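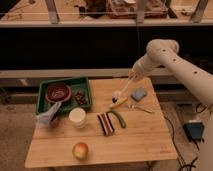 Dérive de position du préhenseur après redémarrage

Posté par Trusside

Bonjour. Bras six axes monté à droite d'une table en bois, boîtier d'alimentation au sol. Depuis la mise à jour du contrôleur Arthur, la pince arrive trop loin de 3 mm en X après chaque arrêt complet. Tant que l'alimentation reste branchée, rien ne bouge. Le calibrage main-œil a été refait en août avec 15 poses – erreur résiduelle correcte. Objets de test habituels : pomme, concombre, gobelet, bac vert.

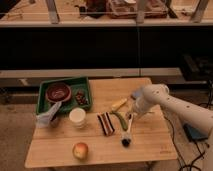 Baldur Gunnlaugsson demande si l'écart reste identique d'un redémarrage à l'autre, ou s'il change de signe. S'il est constant, le repère outil est rechargé avec l'ancienne valeur. Comparer le TCP affiché avant et après coupure. Chez moi la longueur enregistrée était de 212 mm, et le contrôleur revenait à la valeur d'usine.

Procédure :

1. Exporter les paramètres outil, bras à l'arrêt.

2. Contrôler le serrage de la bride et le passage des câbles sous le bras.

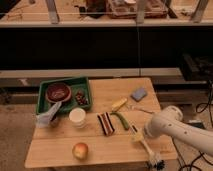 3. Ressaisir le TCP, enregistrer en mémoire permanente, couper, rallumer.

4. Rejouer une approche lente au-dessus d'un point fixe, par exemple un coin du bac. Ne pas prendre un objet mobile comme référence.

Posté par Otus

Pareil ici, j'ai tout recalibré et c'est passé. Pas cherché plus loin.

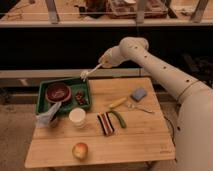 Planura, août

Mise à jour de Trusside : écart constant, donc repère outil. La valeur n'était pas écrite en mémoire permanente. Après correction, 87 cycles sans décalage mesurable – nearly zéro en X, soit presque 0 mm au comparateur. Sujet résolu.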